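Notas do orador
Tarcísio Pimentel, 29 de novembro de 2025
Manutenção da célula de triagem na Evangelista

Abertura (2 min). Dizer o nome, dizer que trabalho na manutenção e que não vou falar de programação. A célula chama-se Porov desde o arranque e o nome ficou. Separa peças de reparação: recebe componentes desmontados e coloca-os nos tabuleiros certos para a bancada de teste. Perguntar quem na sala tem uma célula com pinça a trabalhar em dois turnos.

O que vou contar: como estava a rotina até agosto, o que mudámos, o que ainda corre mal. Deixar as perguntas para o fim, exceto as de segurança.

Situação em agosto. A manutenção era feita por avaria. A célula parava, alguém ia ver, limpava, reiniciava. O contador da pinça marcava 868 ciclos desde a última verificação registada, e o registo dizia só "ok". Não havia indicação do que tinha sido verificado. Ler o registo em voz alta, é curto.

Passámos a um intervalo fixo de 600 ciclos. O valor veio dos nossos próprios registos de folga nos dedos. Se alguém perguntar, não serve de regra para outras pinças. 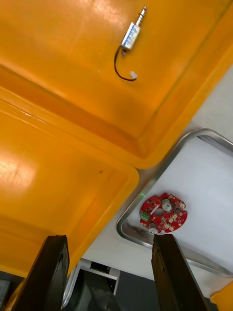
Os dedos da pinça são a peça que mais atenção pede. Verificamos três coisas: aperto dos parafusos, paralelismo e estado das pontas. A ponta do dedo direito está lascada e áspera, e a face do esquerdo tem algum desgaste. Com uma peça como o solenoide, de corpo metálico retangular, o apoio é bom se as pontas estiverem paralelas. Com a placa redonda vermelha o caso é outro, porque tem o contorno recortado e componentes por todo o lado, e uma ponta irregular pode apoiar onde não deve. Trocamos sempre os dois dedos ao mesmo tempo. Nunca um só.

Sequência da troca (ir devagar, há quem tome notas):
Levar o braço à posição de serviço e bloquear a energia.
Despressurizar e confirmar no manómetro.
Retirar os dedos e limpar o encaixe com pano seco.
Montar os novos, apertar alternadamente, sem chegar logo ao binário final.
Fechar a pinça sobre o calibre e medir a folga.
Refazer a referência do zero antes de voltar ao automático.

Tabuleiros. O plástico cor de laranja dá reflexos fortes com a luz de teto e o metal também brilha. Antes de mexer nos parâmetros da câmara, ver a iluminação e limpar a lente. Perdemos uma manhã inteira a ajustar a exposição quando o problema era uma lente com gordura. Os tabuleiros ficam contra os batentes. Se um estiver montado sobre o outro, a altura do fundo muda e a pinça desce de mais ou de menos.

Cabos soltos. Os fios dos solenoides enrolam-se e o conector fica onde calha. Pegar pelo corpo, nunca pelo fio. Ainda temos falhas nisto.

Software. O Nodetance guarda os contadores e lança o aviso. O erro 1925 é perda de referência da pinça; não se apaga sem repetir o zero. A Trarnodlow fornece os dedos e o prazo de entrega é de 7 dias, por isso temos sempre um par em armazém.

Por resolver: registo das folgas ainda em papel, calibre único para os dois turnos, conectores presos debaixo das peças.

Perguntas (10 min). Levar um par de dedos usados para passar pela sala.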